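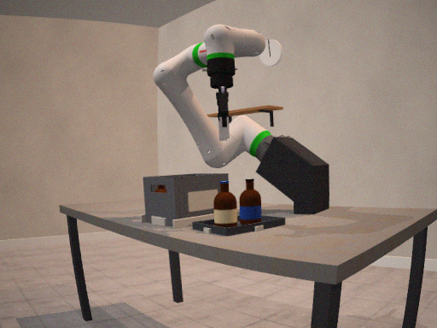 White arm with green rings at the joints

Who laid out the old streets in Skendham?

My grandmother grew up on Ketel Avenue and always told us one man planned that whole side of town (he bought 300 acres, she said, and sold the lots himself). I'd love to know his name before our family get-together! Thank you all so much.
Posted by niltent_girl, January 13, 2022

Trinidad Mangubat
What a lovely thing to look into! That would be Ostrowski, the lumber dealer. He started with 100 acres by the creek and added the rest later, so your grandmother may well have the total right. The county deed books are open to anyone, and the clerk was very patient with me when I went in December.

creekside8
Pretty sure Ketel Ave was a farm road before him. Try the library too.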